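Relow 40 storage bin, long-term review

The Relow 40 is a utility bin with sloping sides sold for garages and small workshops. I bought 2 in July, one for offcuts and one for bolts, brackets and other hardware. The listed capacity is 40 liters. Filled with water to the rim on a shop scale, mine took 98 percent of that, close enough for a bin.

Wall flex is the first thing to check. With a full load of hardware the long side bows slightly when lifted by one handle. Lifted by both, it holds its shape. The older Begović bin I was replacing bowed more and had started to whiten at the corners.

The surface finish is the weak point. Metal parts dropped in from bench height leave marks on the first day, and they do not wash out. Dish soap removes the dust and nothing else. A rubber mat cut to size fixes this, at the cost of some depth.
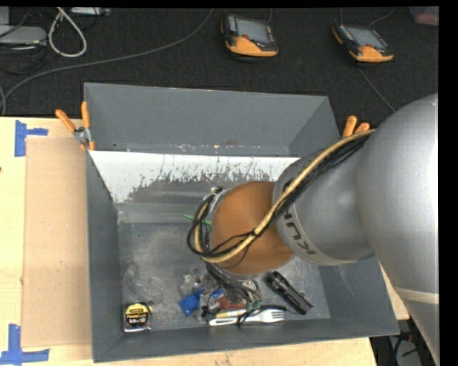 Vesna Vlachou wrote that she gave up on mats after a month — grit got under hers and scratched the floor worse than bare parts did. She now lines the bin with cardboard and throws it out when it gets oily.

I tried cardboard too. It works for dry parts and turns to pulp with anything wet.

The lid (part 2306) is sold separately and fits tightly. In a cold garage it takes two hands to seat. The Drena lid is cheaper but rattles, and it will not lock on this rim.

Stacking is stable with lids on. Without them the bins nest and then stick, so leave a strip of wood between them.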